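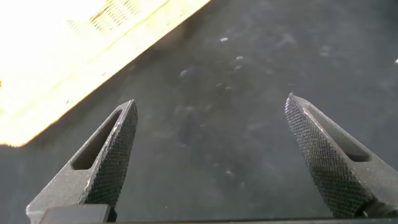

*Words: Mohsin Pirzada | Sunday, June 25, 2023*

**Knurling** is a pattern of tiny ridges on a surface. Say it "nurling". The k is silent.

In diamond knurling, 2 sets of slanting lines cross. Each small diamond between the lines is a raised point. The points catch the light, so the surface looks speckled.

Ridges help with grip. Friction is the force that slows sliding when 2 surfaces rub together. A smooth metal rod can slip in your fingers. A knurled one is easier to hold and turn.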